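3.2 Study area and housing

The survey covered two settlements, Musungate and Gikance, which lie on opposite sides of the same valley and share a bus line and a market. Musungate is the older of the two. Most of its dwellings are single rooms built in rows around a yard, with a tap and a latrine block in common. Gikance grew later, on land released by the Dogar estate, and its plots are larger, but many of the houses there have since been divided and let by the room.

The sampling list held 3,739 dwellings. We left out shops with no one sleeping on the premises and buildings under repair. Each remaining dwelling was assigned to one of 52 blocks, and 13 blocks were drawn for the detailed study of sleeping arrangements. The blocks were drawn separately for each settlement so that the smaller one would not be lost.

Room size was measured wall to wall with a tape. Fixed shelving was counted as floor area if a person could stand in front of it, and built-in sleeping platforms were counted in full. Households were then asked who had slept in the room the night before, where each person had slept, and whether the same places were used for eating, homework or paid work during the day. Answers were entered on a form adapted from the earlier Masholm housing study, with the questions on heating removed and a question on daytime sleep added. The last of these matters in both settlements, where night work is common and a bed may be in use at any hour.

Rooms were classed by their main daytime use. In the smallest class, the bed tends to fix where everything else can go, and sitting space is what remains beside it (Figure 2).

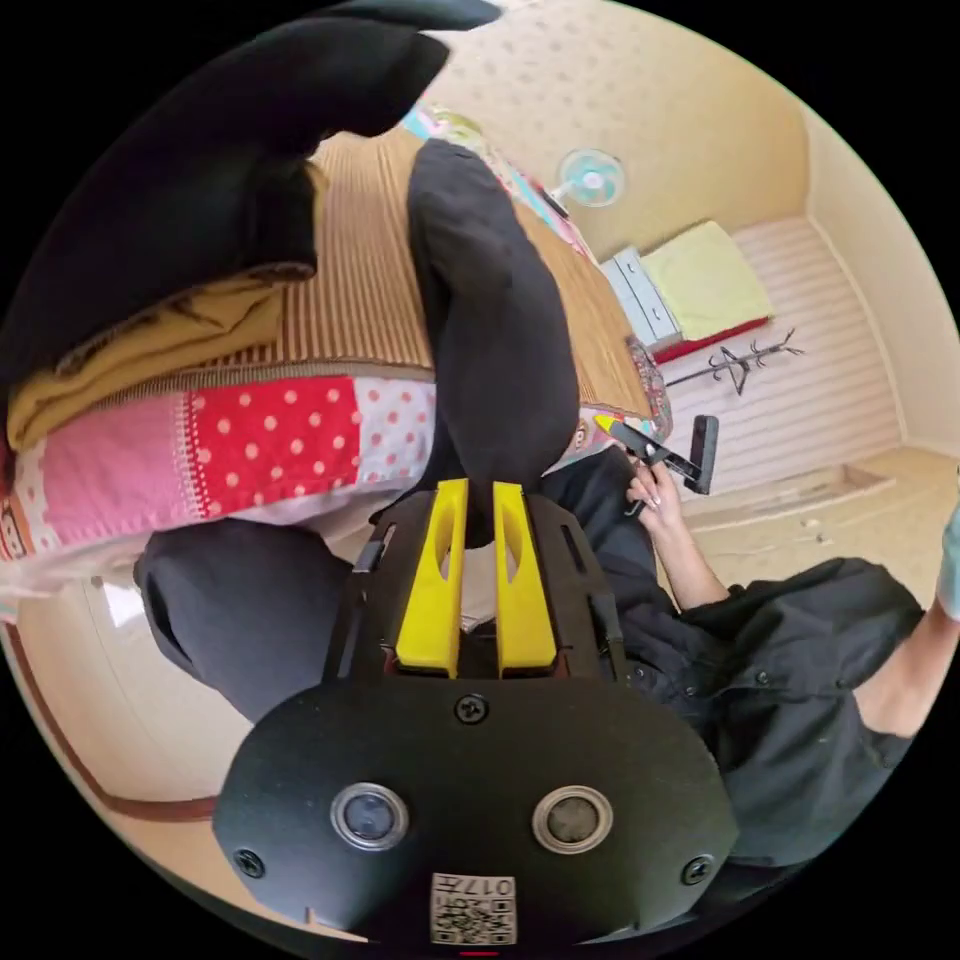

Figure 2. Seating beside a bed in a small room.

Beds were recorded whether or not they had a frame. A mattress rolled up during the day was recorded separately, as it frees the floor it covers at night. This distinction was not made in the Masholm form and the two sets of results should not be compared on that point.

3.3 Measures of crowding

The usual measure of crowding is persons per room. It has the advantage of being easy to collect, but it tells us little where nearly all households have only one room. We therefore used two further measures. The first is floor area per sleeper, taken from the tape measurements and the previous night's sleepers. The second is clear floor, meaning the area left once beds, cupboards and stoves are subtracted. Clear floor was calculated for the daytime only.

The two measures do not always agree. A couple with a large bed may have a generous floor area per sleeper and almost no clear floor, while a family of five using rolled mattresses may show the reverse. Where the measures differed we kept both and made no attempt to combine them into a single score.

Visitors staying overnight were counted as sleepers but not as household members. In Musungate this affected rooms near the bus stop more than others – relatives on their way to the market often stop there for a night. Interviews were held in August, before the schools reopened, and the number of children present may be higher than in other months.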